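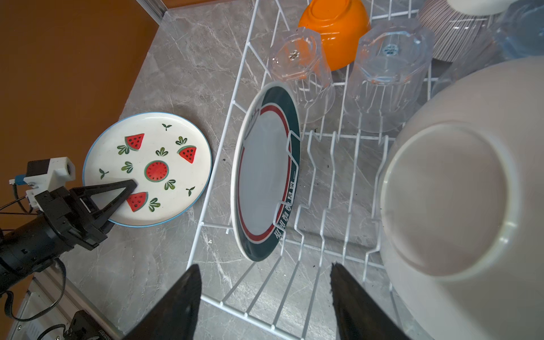
**Doritz busca probadores de mochilas y bolsas de deporte**

En Doritz hacemos bolsas para gente que entrena, y también para gente que lleva la bolsa al gimnasio y la devuelve a casa intacta. Para la nueva línea Tanui necesitamos 106 personas dispuestas a maltratar una mochila durante 4 meses y contárnoslo por escrito, con faltas de ortografía si hace falta.

## Qué hay que hacer

- Usar la mochila al menos tres veces por semana. Ir a por el pan no cuenta, salvo que se vaya corriendo.
- Rellenar un cuestionario quincenal. Es largo. Lo sabemos.
- Meter dentro cosas razonables: zapatillas, toalla, balón, la botella que siempre gotea.
- Devolverla al final, en el estado en que se encuentre.

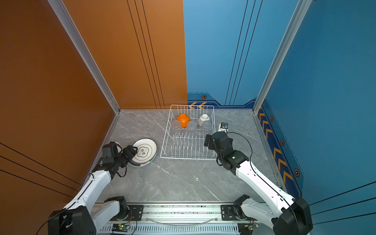 La Tanui sale en dos tamaños y todavía no hemos cerrado los colores, asunto que ha consumido más reuniones que las cremalleras. Una parte del equipo quiere la combinación de naranja y azul, mitad y mitad, como en esas paredes, con sus rayitas oscuras y todo. La otra parte quiere negro, como siempre. Los participantes podrán votar y prometemos leer los votos.

## A quién buscamos

Mayores de edad que practiquen baloncesto, fútbol, natación o cualquier cosa que obligue a cambiarse de camiseta. Hay que vivir en Estgate o poder acercarse a recoger el material. No pedimos nivel: el último de la carrera popular también lleva bolsa, y la lleva más tiempo.

No pueden presentarse empleados de Plastirstead, que nos fabrica las hebillas y tiene una opinión demasiado buena de ellas.
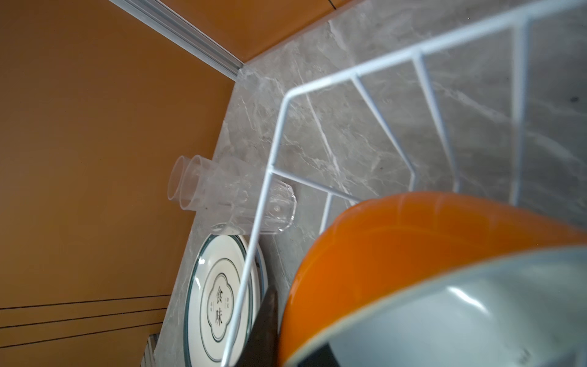 *Encimera gris veteada, panel naranja y escurreplatos blanco.*

## Qué ofrecemos

230 euros al terminar, pagados por transferencia, y un vale para comprar la mochila definitiva, por si queda cariño. Quien abandone a mitad se queda sin lo uno y sin lo otro, pero sin rencores. En la convocatoria anterior recibimos 1134 solicitudes, muchas de ellas escritas en mayúsculas. No ayuda.

## Cómo apuntarse

Formulario en nuestra web, apartado «Pruebas». Indicad deporte, frecuencia real (la real) y qué le pasó a vuestra última bolsa. Las pruebas empiezan en mayo y contestaremos a todo el mundo antes, también a quienes digamos que no.

Doritz, 25 de febrero de 2021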